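Laying out crockery with tape
Speaker notes, Gratside kitchen and hall users' afternoon

Running time 20 minutes with questions. Start on time even if people are still getting tea. Bring own clicker. Leave the sound off, there's nothing to play.

Opening

Say who I am and that I work on the hire side at Qaisi, mostly crockery, some glassware. Say I am not a caterer. Most of what follows came from setting out plates and bowls in other people's halls and having them moved.

Ask for hands: who has set out a buffet and come back to find the bowls where the plates were? Wait for it. Then ask who has ever marked the table first. Usually it's fewer.

What I want them to take home is simple enough. Put tape down before you put crockery down. Mark the space where each kind of thing goes, and leave the space alone once people are using it.

Slide 1: The usual way

Talk through how most of us do it. The crates come in, someone opens whichever crate is on top, and that crockery goes at whichever end of the surface is closest. Then the next crate. By the time the dinner plates turn up the good end is full of saucers.

Mention the Urkari lunch. We had 19 people eating and enough crockery for all of them, and there was still a queue, as the bowls had gone down beyond the soup. People walked past the soup, found a bowl, and walked back through everyone else. Nothing was missing. It was only in the wrong order.

Don't spend long on this slide. They have all seen it.

Slide 2: Choosing tape

Painter's tape. It comes up cleanly from most painted boards and most laminate if you take it up the same day. I have had it lift varnish from an old trestle once, so test a short piece underneath first, or at the back corner.

Blue shows up well on brown and on white. Green gets lost on some tablecloths. I wouldn't use masking tape from the hardware bin. It tears in slivers and goes gummy in a warm room.

Don't use tape over fabric. If there has to be a cloth, put the cloth down last and mark only the edge of the table, or use a paper runner and tape that.

Width: the ordinary width is fine. Narrow tape looks neater but people don't notice it when they are carrying something.

Four rolls went into the kit for the Skundano dinners and we brought most of it home again. One roll will do a normal hall servery. Pass a roll round here so they can feel it, and get it back before slide 5.

Slide 3: Measuring with the crockery itself

No tape measure. Take one of each thing you are setting out and put it down where it will go. Leave a hand's width beside it. That is the space.

Points to cover:

Plates want more room than you expect. People need to get their fingers under the rim. If the rims touch, the next person will drag one plate into the other and you will hear it across the room.

Bowls want less room at the base and more at the rim. Look at a bowl from above when you are deciding, as the rim is what will hit its neighbour. A wide shallow bowl takes up as much surface as a plate and people forget this every time.

Cups are the hardest. Handles all the same way, towards the person picking up. I will come back to cups if anybody asks, otherwise skip.

Put the crockery back in the crate before taping. It is tempting to tape around it. The line comes out wobbly and you end up with a space that fits only that plate in that one spot.

Slide 4: Putting the lines down

Long lines first. Run one along the back, then one along the front, then the cross lines. Unroll a good length, hold it above the surface, get it lined up by eye and lay it down from one end. Press with the side of the hand.

They don't have to be dead straight. I used to fuss over it. A line that slants a bit still tells you which side of it the plates go. If a strip runs short, start another piece and carry on. A gap between pieces does no harm. Torn ends are fine too, although for a wedding I would get the scissors out.

Corners: overlap the two strips. If you butt them up against each other one of them will start to curl.

How many spaces? For our bigger layouts we use nine. For a church supper or a footy club lunch it could be much fewer. Go by how many kinds of thing you have, and then add one empty space. The empty one is where you put the things that come back clean halfway through, or the stray jug.

Ask if anyone sets out on the floor or on boards at floor level for sorting before it goes on the tables. There's normally someone from a school. Same method. Tape works well for sorting, probably better than it does for serving, as you can walk round all sides.

Slide 5: What goes in which space

One kind of thing to each space. This is the rule people break first. Somebody finds a gap beside the plates and slips in the side plates, and then the whole line slows down while people choose.

Rows before stacks, if you have room. A row lets you see a chip or a smear straight away. If you have to stack, keep the stack low enough that a child can take the top plate without reaching over it.

Whites: no two deliveries of white plates match exactly. Some are brighter, some are creamier. Put the bright ones together and the duller ones together. Within one row it doesn't matter much but on a set table it does show.

Coloured or tinted glazes go in their own space, even when there's only one or two of them. They get picked out first. If they are mixed in, you get people lifting plates to reach them.

Chipped pieces come out at this stage and go straight back in the crate, rim down, with a bit of tape on the base. Tell them about the tape on the base. It saves going through the same pieces again at the sink.

Get the roll back.

Slide 6: While people are using it

Leave it be. The person on the servery should top up a space when it's about half gone and not sooner. Topping up too early means reaching across people.

If a bowl has wandered over a line, move it back when there's a lull. Don't move it while someone is reaching.

Dirty crockery never comes back to the taped area. Have somewhere else for it, at the other end of the room if possible. A taped space looks inviting and people will happily put a used plate in it.

Slide 7: Packing up

Reverse order. Clear one space completely, pack that crate, close it, start on the next. The lines help here more than anywhere. You can see at once that the plates are done and the bowls aren't.

Tape comes up last. Pull it back on itself, low and slow. If you pull straight up it tears and you'll be picking at bits with a thumbnail. Roll the old tape into a ball and bin it. It can't be used again, whatever the roll's owner says.

Wipe the surface after the tape is up. Where the tape has been is usually cleaner than the rest.

Slide 8: Pictures

Leave both of these up for a minute and let people look while I drink some water.
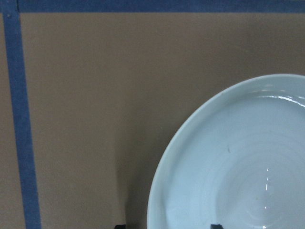 Blue tape on brown in both. The pale bowl is in the first, the row of three white plates in the second.

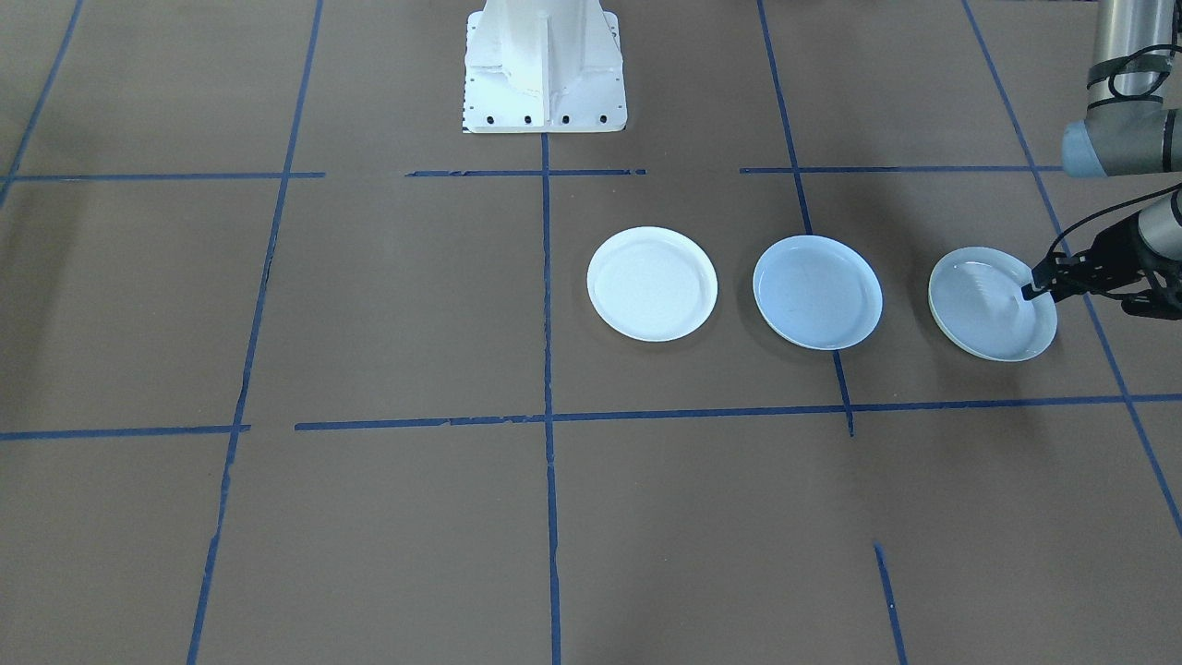 Gratside, July

Things to point out, if the room is still with me.

The corner. Two strips meet at the upper left, away from the bowl, one over the other. That's the overlap from slide 4. The edges are a bit ragged and it doesn't matter.

The bowl. It's a good one for the rim question, with the wide curve and the shallow inside. Ask how much space they would give it. Most people guess too small.

The plates. All three sit in the one square, to the right of the middle line, in a row. The one on the left is the brightest white. Good moment to repeat the bit about whites.

The lines. They run in pieces, with gaps, and the lower long one slants slightly. Say again that this is good enough to work with. Someone always asks.

Questions I normally get

Does it mark the table? See slide 2. Test a piece. Take it up the same day.

Can you write on it? Yes, with a marker pen, and for a first-time crew I would. Write on the front edge, facing whoever is setting out. Use words, as little drawings of plates and bowls all look alike.

What about chalk? Fine outdoors on concrete. It gets on sleeves and on the base of everything, so not for serving.

What about trays? Trays do some of the same job, and if you have enough of them in the right size, use them. We never have enough.

Is it worth it for a small group? For a handful of people, no. Just put the plates out.

Finish by saying the crockery crates at the side are for anyone who wants to try marking out a table during the break. Tape is on top of the nearest crate. Ask them to put the pieces back in the same crate they came from, and to take their tape up before they go.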